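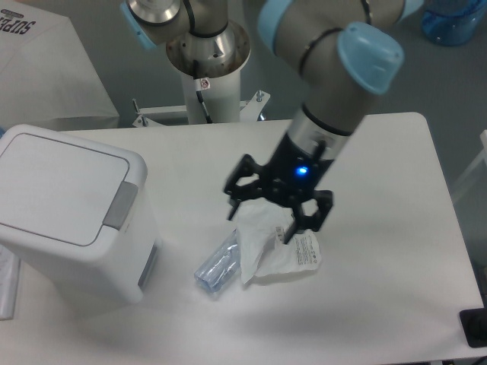

Gripper over the rubbish: a plastic bag, a bottle and a push-button bin.

Workshop tips: keeping a small robot arm safe and tidy at the bench

Most of the questions we get at Wundgate are about programming. Most of the trouble comes from housekeeping. These are the rules we go by when an arm is sorting litter or clearing a table, and they suit any small shared workshop.

Before you switch on

Clear the table of anything the arm isn't going to handle. Mugs, pens and phones go on the shelf by the door.

Look over the cable from the base to the gripper. It should have enough slack for the wrist to turn fully both ways, but no loop big enough to catch on a bin lid. Re-tie it if in doubt.

Check the bolts at the foot of the column every August, and again after the arm has been moved. Mark each one with a line of paint pen once it is tight, so a loose one shows at a glance.

Leave warning stickers where they are. If one has peeled, replace it before the next job.

Handling soft and slippery things

Bags are harder than bottles. Come straight down with the fingers well apart, close slowly, and lift a little before moving sideways. Vratislav Kratochvíl, who wrote our first set of rules, allows 3 tries at a bag before a person steps in. Stop the arm first — always — and then reach for the bag.

Rinse bottles and take the caps off. A drop of water on the table is a nuisance, but sticky juice on the finger pads will spoil every grip for the rest of the afternoon.

Choose a bin with a flat lid and a large button. Stick it down with removable putty, or it will creep across the table each time the lid is pressed. We use the same spot every day and have drawn round it in pencil.

People near the arm

One person is in charge of the stop button and does nothing else. Long hair is tied back, lanyards come off. Visitors stand behind the tape.

A small arm made for working near people still needs a risk assessment for the job it is doing. The gripper and whatever it holds are part of that. A blunt finger and a broken jar are different matters, so we keep glass out altogether.

Cleaning up

Power off, then wipe the fingers and joint covers with a barely damp cloth. No sprays. Dust gathers on the metal rims round the joints and comes off with a dry paintbrush.

Write down anything odd in the log, even if it cleared by itself. Bent Snorradóttir reads it through once a month and will want the time as well as the fault.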